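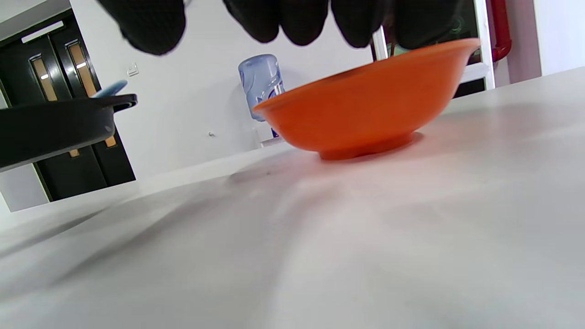
Notes from the Tevar open day, April

Typing this up on the train back, so forgive the state of it. Went for the gripper comparison, stayed for most of the afternoon, missed lunch.

Getting in: sign in at the front desk, badge, long corridor, nobody checks the badge. Carmela Guerra met us at the lab door and did the whole tour herself. She runs the handling side and clearly knows every bolt. No slides, thank goodness. Straight to the benches.

They had 3 set-ups going. Two arms with different fingers on, plus a hand-held gripper with its own camera that you pick up and use yourself. Same kitchen jobs on all of them. Bowls, pans, utensils. Dull things, but dull things are what we get asked about.

The Cilta first. Two-finger parallel, hard pads. Very quick, very stiff. Lovely on anything with a straight side. Put a bowl under it and it wants to come in dead level or it skates off the rim. Carmela let it fail a few times on purpose so we could watch where it slipped. Nearly always the same spot, just as the lift starts. More force helps a bit, then you're pushing the bowl about on the table instead. Pads are swappable, one screw each, and she did a change while talking.

Then the Nanlow. Softer fingers, slower to close. Much more forgiving, picked up the same bowl from silly angles. But it sags with anything heavy held by the edge, and a pan held by the edge is heavy. I asked about wear. Fingers get changed every 3,000 grips whether they look bad or not. The set on the arm was at 3,027 by the counter, she spotted it as I was writing it down and said a word I won't put here.

The hand-held one I'd have taken home. You wear black gloves for it (grippy, a bit warm after ten minutes) and work right up close to the bowl. I went for the bright orange one first as it's easy to see. Two things I hadn't expected:

The glossy finish throws its colour onto the pale table top, so there's a pinkish orange patch next to the bowl. Eye ignores it. Simple colour matching does not. They've had grasp points land on the table becuase of it.

And your own fingertips get into the top of the view more than you'd think, right over the rim, which is just the bit you want to see. Carmela's advice was keep the knuckles back and come in lower. Easier said.

Camera talk over tea. Wide lens or narrow, the usual row. They are on wide for the hand-held because you lose the pan otherwise, and put up with getting doors, windows and the water bottle behind as well. One chap from another firm wanted everything done against a plain screen. Carmela not keen, says kitchens don't come with screens. I'm with her mostly, though our own line is nothing like a kitchen.

Controller is the Cao box on both arms. Didn't get long on it. Menus are fine, stop button where you'd want it, start-up slow. Changing from one gripper to the other means loading a fresh profile and re-doing the zero, which took longer than the tool swap. Asked if that's getting fixed, got a shrug.

Their test sheet is worth copying. 200 lifts per object per gripper, written up by hand, with a column for how it failed and not only if it failed. We only do the pass/fail and I think it's costing us.

For us: Cilta still makes sense for the boxes. Nanlow worth a loan for the odd-shaped stuff if they'll do a month. Ask for spare fingers in the price. Would like another go on the hand-held with our own trays, Carmela said bring some.

Parking round the back is free but fills up by 9.30. Tea good. Bring a jumper, the lab end is freezng.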